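Por qué la ropa se cae sola (y otros misterios del armario)

Un armario es una caja de pie con puertas. Dicho así parece poca cosa, pero en el colegio Grinia hay una taquilla alta para cada alumno y, según el último recuento, 1.589 maneras de dejarla hecha un desastre. Olanrewaju Edet, de segundo, conoce por lo menos 70.

Empecemos por lo que pasa cuando cierras la puerta a toda prisa. Lo de dentro se apoya en la puerta, espera con mucha paciencia y, cuando abres, te saluda en los pies.
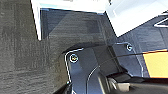
¿Por qué se arruga la ropa si la dejas hecha una bola?
Porque la tela está hecha de hilos, y los hilos se doblan. Si pasan horas doblados y con peso encima, se quedan con esa forma. Al colgar la prenda, su propio peso tira de los hilos hacia abajo y las arrugas se van suavizando. Las más cabezotas necesitan plancha — y un adulto con paciencia.

Para colgar cosas existen dos inventos muy viejos: el gancho y la percha. El gancho sujeta la prenda por un solo punto, así que todo el peso cae ahí. Si cuelgas siempre una chaqueta por el cuello, acabará saliéndole un bultito, como si llevara una nariz en la nuca. La percha imita tus hombros y reparte el peso. Es un trabajo aburrido, pero lo hace sin quejarse.

Luego está la balda, que sirve para lo que no se cuelga. Lo que pesa va mejor abajo: una mochila de 5 kilos en lo más alto es una mala idea con muy buena puntería. 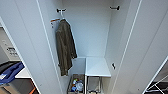
Olumide Akinola escribe que todo eso está muy bien, pero que en su casa la percha dura vacía hasta mayo y la chaqueta vive en la silla, donde por lo visto está comodísima. Pregunta si la silla cuenta como armario.

La silla no tiene puertas, así que no cuenta. Colgar una chaqueta lleva menos de 50 segundos, incluido el rato de protestar.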